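Daltness Football Club is a semi-professional soccer club based in Leltville. It plays its home games at Warix Park, which has 376 seats and standing room behind both goals.

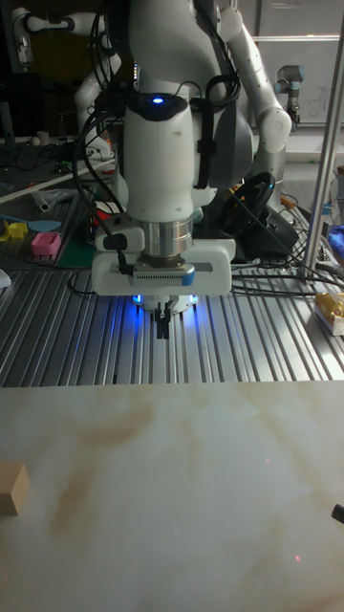 Robotic arm above a slotted aluminum worktable

The club won the regional cup in its third season, beating Man Rovers 3-1 after extra time. Satish Amin scored twice in the final and later became head coach, leaving after 100 games in charge.
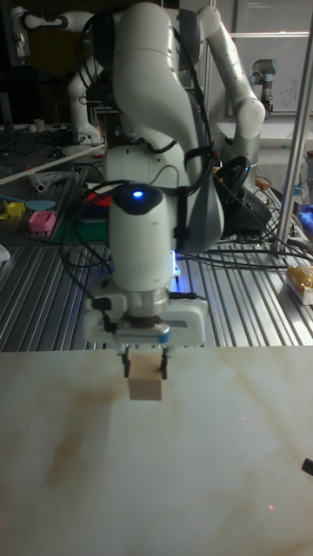
Gripper holding a small wooden block

Daltness wears green shirts and white shorts. The season ends in May.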